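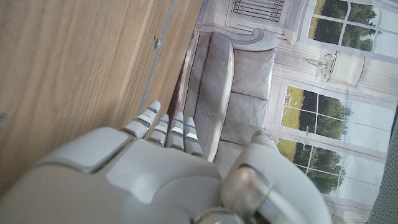

We need a decision on whether the next hand order for the Vuvside cell is 2 complete hands or 1 complete hand plus a finger kit, and the purchase request can't go out until support confirms what can be replaced on site. The right way to size the order depends on which part wears first. The finger with the thin blue band near its middle joint is the one we have been having trouble with. It is slow to open after long sessions on the wooden panel, the one with the gray metal strip along its edge. The other fingers are fine so far. Please read the whole ticket before quoting, as the first quote we got was for something else.

Subject: Spare parts or second hand, Vuvside cell
Opened by: Osaze Lawal, Vurkness
Opened: 9 Jan 2023
Assigned to: Mahtab Zamani, Prenard support
Copied: Uriel Meléndez (Vurkness purchasing), Afshin Ebrahimi (Kiani, reseller)
Priority: Normal
Category: Hardware, pre-sales

Details from requester

The hand runs panel work most of the day. It approaches, gets the fingertips onto the edge, pulls, lets go, and repeats. The arm and the controller have given us no trouble and are not part of this ticket.

Symptom: after a long session the finger lags when the hand opens. It gets there, but late, and the controller logs a position warning. If the hand is left alone over lunch the warning does not come back until later in the afternoon. No error code beyond the warning. No noise that we can hear over the arm.

What we already tried:
- Restarted the controller. No change.
- Ran the hand calibration from the service menu. Better for one session, then the same.
- Lowered the grip force setting. The warning comes later in the day but still comes.
- Moved the cell away from the air vent. No change.

What we need to know:
- Can one finger be changed on site, or does the hand go back to you?
- If it goes back, how long are we without it?
- Is there a loaner, and is it billed?
- Does opening the hand ourselves affect the warranty?

Our budget for the year closes at the end of January. Anything not on a purchase request by then waits for the mid-year round.

Reply, Mahtab Zamani (Prenard support)

Thanks for the detail. A single finger can be changed on site. It does not need to come back to us. You need the finger module, the torque driver and the alignment jig. The jig is sold separately and this is the part most people leave off the order. Without the jig the finger will fit but it will calibrate badly.

Warranty is not affected if the person doing the swap has done the short service course. It is online and there is no charge for up to 3 people per site.

Before you buy anything, please check the tendon tension on that finger. A lag on opening that clears after a rest is more often tension than wear. Service menu, Finger, Tension, Read. Do it cold in the morning and again when the warning is showing, and post both readings for every finger, including the thumb.

On loaners: there is one, it is billed by the week, and it has to be booked through your reseller.

Reply, Osaze Lawal

Readings taken this morning and again after the warning came up. Sheet attached to the ticket. Short version: the cold reading on the problem finger is inside your limits but at the bottom of them. The warm reading is below. Every other finger is inside the limits both times. The thumb did not move at all between readings.

Re-tensioned as per the service guide, section on tendons. Will run it as normal and report.

Signed up for the course, me and Afshin Ahmadpour. We have a free place left and will give it to whoever is on the late shift.

Reply, Uriel Meléndez (purchasing)

A few things from my side so we don't go around twice.

The quote from Kiani lists 2 hands, a second controller and an extended service plan. We did not ask for a controller. Please take it off.

I can't put a service plan on the equipment line. It has to be on operating costs and that is a different form with a different signature. If the plan is only sold together with the hand, I need it as a separate line with its own price or it will be sent back.

Shipping and import need to be on the quote. Last time they arrived as a separate invoice and it sat on my desk until spring.

Osaze, I also need one sentence on why a spare is needed at all. "In case it breaks" was refused last year. Hours of use would help.

Reply, Afshin Ebrahimi (Kiani)

Apologies for the controller. It is on our standard bundle and I did not catch it. New quote to follow with two options:

Option A: 2 complete hands. No controller. No jig.
Option B: 1 complete hand, 1 finger kit, jig, torque driver.

Service plan will be its own line on both and can be struck out. Shipping and import included on both. The hand takes 6 weeks from order under either option. The finger kit is stocked and ships the same week.

The quote does not cover the panel or the printed living room backdrop. I mention it as someone at Vurkness asked me on the phone for a price on another one. We don't sell those.

Reply, Osaze Lawal

That was me asking, sorry for the confusion. The backdrop is a print shop job and goes on our own materials line. Leave it out.

For Uriel: the cell has put almost 100 hours on this hand since it was installed. If it stops, there is no other hand on site that fits the arm, and with the lead time quoted the cell would stand idle for 6 weeks. A spare on the shelf brings that down to the time it takes to change over, one morning at most.

Update on the fault: first full session after re-tensioning, no warning. Second session, one warning late in the day, cleared by itself. I don't consider it fixed yet.

Reply, Mahtab Zamani

One warning after re-tensioning is within what we'd expect while the tendon settles. Please take the readings again at the end of next week. If the warm reading is dropping again, it is wear and the finger module should be changed. If it holds, leave it.

Either way I would keep a finger module on site with the use you describe. Your cycle is mostly pulling with the fingertips on an edge, and that loads the fingers much more than holding an object in the palm. The thumb does little in that motion so I would not stock a thumb.

Also please check the fingertip pads for wear while you are in there. They are a consumable, they come in packs and they are cheap next to everything else on this ticket. Put a pack on the same order and save yourself the shipping.

Reply, Uriel Meléndez

New quote received. Option B is lower than Option A and fits the equipment line with room for the pads. Option A does not fit unless something else is moved.

Jig and torque driver: are these tools or equipment? If they stay with the hand they can go on the same line.

Reply, Osaze Lawal

They stay with the hand. Same cabinet, same asset list.

Going with Option B plus one pack of fingertip pads. Service plan struck out for now. I'll raise it again with the operating budget.

Reply, Uriel Meléndez

Request is in and signed on our side. Afshin E., please reissue the quote with the pads on it and the plan removed, addressed to Vurkness and not to the Vuvside project. The project name can go in the reference field.

Reply, Afshin Ebrahimi (Kiani)

Reissued and sent.

Reply, Osaze Lawal

Second set of readings attached. Cold reading has held. Warm reading has dropped a little but is still inside the limits. Two more warnings this week, both at the end of a session.

Reply, Mahtab Zamani

I read that as early wear. It is usable as it is. Change the module when the kit arrives, and send the old one back to us in the same box, with the ticket reference on the label. Reference for the return is the same as this ticket.

Status changed: Waiting on parts
Next action: Osaze Lawal to confirm finger swap and post calibration result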